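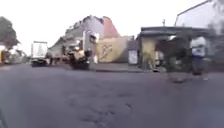
Section 4 covers choosing and signing off a street for your Nodska cart, and it's the part of the guide I'd read twice, with a cup of something, before you so much as unclip the charging lead. The cart will follow any line you draw for it. It has no opinion on whether the line was a good idea! So you have to look at the road the way a loaded cart would meet it, starting low down. Cracks and shallow potholes in the middle of the carriageway, like these, matter more to the cart than the box truck further up, which it can see perfectly well and will stop for. Then there are people on foot. One person out on the road surface near the shopfronts is enough for me to mark that whole side as shared, all the way along, and I do it even when there's a perfectly good raised pavement a few steps away.

I wrote these rules for the crews at Clalby and they've been tidied up since for everyone who runs a Gredar base station with one or more Nodska carts. Where your local road rules are stricter than mine, yours win. Where they're looser, please stick with mine anyway.

## 4.1 What you need before you start

- The cart, charged, with the load bay **empty**
- The handset, paired (Section 2)
- The stop fob on its lanyard, and the lanyard round your neck
- A route sheet, blank side up
- Chalk or a tin of marking spray, if you're allowed to use it on your street
- A second person for anything wider than a lane

> **Note:** The fob and the handset both stop the cart, but the fob does it without asking you to confirm. Wear the fob. I've seen it left on the dashboard of the van more times than I'd like, and a couple of those times the dashboard was mine.

## 4.2 Walk it first

You can't sign off a street from a map. I know the map view on the base station is lovely (I spend far too long zooming about in it) but it's flat, and it was drawn on some other day.

1. Walk the full length in the direction the cart will travel. Stay on the pavement if there is one.
2. Walk back on the other side. Things hide behind kerbs and poles on the way out and are suddenly obvious on the way home.
3. On the route sheet, mark every surface fault you'd steer a pram round. Cracks count if they've joined up into a patch.
4. Mark every doorway, gate and shop opening that lets straight on to the road.
5. Mark where vehicles stand, including the spots where they stand though they shouldn't.
6. Mark any place where the road opens out and traffic could come from more than two directions.
7. Sign the sheet and put the time on it.

Step 6 catches people out. A wide open bit feels safer when you're standing in it, with all that space, and new crews tend to relax there. The cart finds it harder. It likes a kerb to measure itself against, and in the middle of a junction it hasn't got one, so it leans on its stored line far more than you'd expect.

> **Caution:** Never use an open area as a waiting point. Put the waiting point before it or after it, beside a kerb, with the cart's nose pointing along the road.

## 4.3 Sort the street into zones

We use three zones and I'd ask you not to make up a fourth. Clalby tried a "sort of amber" for a while and it made a mess of the logs.

| Zone | When to use it | Cart behaviour |
|---|---|---|
| Clear | Sound surface, kerb on at least one side, no openings on to the road | Normal speed |
| Shared | People on foot may be on the road, or vehicles stand at the edge | Walking speed, attendant alongside |
| Closed | Surface faults you can't route round, works, standing water, no kerb and no attendant | Cart doesn't enter |

If a stretch seems to belong in two zones, give it the stricter one. If you and your second person disagree, same answer, stricter one, and have the argument over lunch.

Don't judge a zone by how quiet it looks when you happen to be there. A shut door still counts as a door.
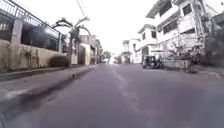

*Left: long dark stain, with a small dark object close to its edge. Right: tricycle at the roadside, planter just beyond. Whole stretch zoned Shared.*

I like a straight street with a proper raised kerb, and you'd think it would go down as Clear without much fuss. I still wouldn't, with a vehicle standing at the edge. A parked tricycle can have a passenger climbing out of it on whichever side suits them, and the cart has to be slow enough for that before it gets there.

The dark band on the left needs a closer look on foot as well. I can't tell you from a distance whether a dark patch is damp, oil or just an old repair, and neither can the cart. Write "stain, unchecked" on the sheet and go and scuff it with your boot.

## 4.4 Small things lying in the road

Please do this bit properly, even if you skim the rest of me.

The front sensor will report an object and its position. It won't tell you whether it's a stone, a lump of broken road or a paper bag, and you shouldn't write down a guess as though you knew. On the sheet, put "object, small" and leave it there until somebody has walked up to it.

1. Stop the cart with the fob.
2. Check behind you for traffic, then check again.
3. Walk to the object from the kerb side.
4. If it's loose and harmless, move it well off the road. Don't kick it into the gutter, where it'll block the drain or roll straight back.
5. If it's fixed, sharp, leaking or anything you don't fancy touching, leave it alone and mark that stretch Closed.
6. Go back to the cart, face the way it's going to travel, and only then release the stop.

> **Caution:** Don't use the handset's "ignore object" option on a public street. It's there for the test yard. It ignores that position for the rest of the run, including anything or anybody that turns up there later.

## 4.5 Setting the route on the base station

Right, indoors for a bit.

1. Open **Routes**, then **New**. Give the route the street's everyday name. "El Ouafi, market side" is a good name. "Test2 final NEW" is a cry for help.
2. Enter the route number. Ours on the El Ouafi run is 49, and that number goes on the paper sheet, the handset and the cart's tail plate. All the same, please.
3. Draw the line. Keep it on the side of the carriageway your traffic drives on.
4. Add the zones from your route sheet. Start each Shared zone early, before the first opening or parking spot.
5. Set **Shared approach** to 20. The base station takes this as metres, and it's the distance over which the cart slows down before a Shared zone begins.
6. Set **Attendant check** to **On**. The cart will then wait at the start of each Shared zone until the fob is close by.
7. Leave **Catch up** at **Off**. It lets the cart hurry after a delay, and a delay is usually a sign that the street's busy.
8. Save, then send to cart.

If you get message 3558 at this point, the line you've drawn crosses a kerb somewhere. It's nearly always at a corner where you've cut the bend a touch tight. Zoom in, pull the line out into the road, save again. Don't clear the message by deleting the kerb from the map (yes, you can, and I've asked Gredar to take the button away).

## 4.6 First run

First runs are empty, in daylight and dry if you can manage it. Walk beside the cart, level with its rear wheel and on the kerb side, so you're never between it and the traffic.

1. Check the battery reads 100 before you leave.
2. Press the fob once while the cart's still stationary and make sure the red lamp comes on. Release it.
3. Start the route from the handset.
4. Within the first Clear stretch, stop the cart with the fob on purpose. If it hesitates at all, the run's over. Take it back and go to Section 7.
5. Carry on through each zone. Say the zone out loud to your second person as you enter it. You'll feel daft and then you'll stop noticing.
6. Let people and vehicles go first, every time, even if the cart has the right of way.
7. At the end, write down each stop the cart made by itself and what you think caused it. "Don't know" is a perfectly respectable entry.

> **Note:** People will come up and talk to you. It's one of the nicest parts of the job! Stop the cart first, then chat. You can't keep an eye on a moving cart and explain it to somebody's grandad at the same time, and I've tried.

## 4.7 When to walk it again

A signed sheet isn't good for ever. Go back to 4.2 and do the whole walk again if:

- there's been heavy rain, or the road's been dug up, patched or resurfaced
- a shop, stall or gate has opened on the route
- the cart has stopped in the same place on two runs running
- anyone living or working there has asked you to
- the sheet was signed before last August, whatever else is true of it

Put the old sheet in the folder behind the new one. Don't bin it. When a pothole starts to spread, the older sheets are how you'll spot it, and the roads office is much quicker to answer if you can send them a few in a row.

Loading the bay and setting the weight limits are in Section 5.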